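Settling a straying claim under the Nendthorpe by-laws

December 21, 2023

I have been reading the minute books of the Nendthorpe common court again, this time for one entry that I passed over when I first copied them out. It concerns a goose dispute that ended with the losing party being ordered to pay in labour. The sum in question was small. The procedure is what interests me, as the court had no clear power to make such an order and made it all the same.

The facts, as far as the minutes give them, are these. A man named Dal Bello kept geese on the strip next to the mill lane. Ľudovít Vrabec, who had the holding on the other side, had sown winter barley. In February the geese got through the hedge and grazed the barley down over most of one corner. Vrabec shut 20 of them in his cart shed and refused to give them up until he was paid. Dal Bello went to the court and asked for his birds. Vrabec put in a counter-claim for the crop.

There were two by-laws in play. The older one said that straying stock could be held by the person whose land was damaged, provided that notice was given to the owner before dark on the same day. The later one, added when the lane was widened, said that the holder of the land was answerable for his own hedge on the lane side. Neither by-law mentioned the other. The clerk copied both into the margin beside the entry, in a smaller hand, which he did not usually do.

Vrabec had given notice. Dal Bello accepted this. The argument was over whether the hedge counted as being on the lane side at the point where the geese came through, where the lane bends and the hedge carries on straight. Two members of the court walked out to look and came back with different answers. Both answers are in the minutes.

The court then valued the barley at 216 shillings, which I think is too high for a corner of that size, and cut it by half on account of the hedge. Dal Bello said he could not pay the half either. The order reads that he was to have his geese back at once and was to give six days' work on Vrabec's hedge before the end of spring, "the said days to be of Vrabec's choosing, harvest and holy days excepted". Harvest would not have fallen before the end of spring in any case. I assume the clerk was using a stock form of words. 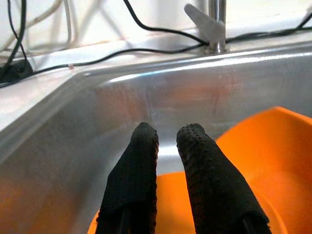

Could a village court order a man to work off a debt in this way?

Only if both sides agreed to it, as far as I can tell from the rules the court was set up under. Those rules allow fines, payment of damages and the return of stock. Labour is not in the list. There is, however, a general clause letting the court record "any settlement come to between the parties in its presence", and a settlement recorded in that way had the same force as an order. My reading is that Vrabec and Dal Bello agreed the six days between themselves at the table and the clerk wrote it up in the wrong form.

The evidence for this is thin. The entry uses "ordered" and not "agreed", and the word "agreed" is used quite freely elsewhere in the same book. Against that, there is no note of dissent, and Dal Bello signed the entry. Parties did not normally sign orders. They did sign settlements. I have gone through the book from end to end and have found no signed order apart from this one.

There is one later mention. The next year's accounts show a payment to Vrabec for stakes and binding for "the hedge at the bend", made out of common funds. If the court paid for the materials, it had presumably decided that the hedge was at least partly its own concern, in which case the deduction of half from his claim looks hard on him. He does not appear to have raised the matter again. The geese are not mentioned again either, though Dal Bello is listed as holding the same strip for a good while after.

I have put my copy of the entry with the rest of the Nendthorpe notes, under hedges and not under livestock. The spelling is as in the original except for the names, which the clerk spelt differently on each line. I have not been able to read the last two words in the margin. The first of them may be "see also". If so, there ought to be a matching entry somewhere in the second book, which I have only copied as far as the summer meeting.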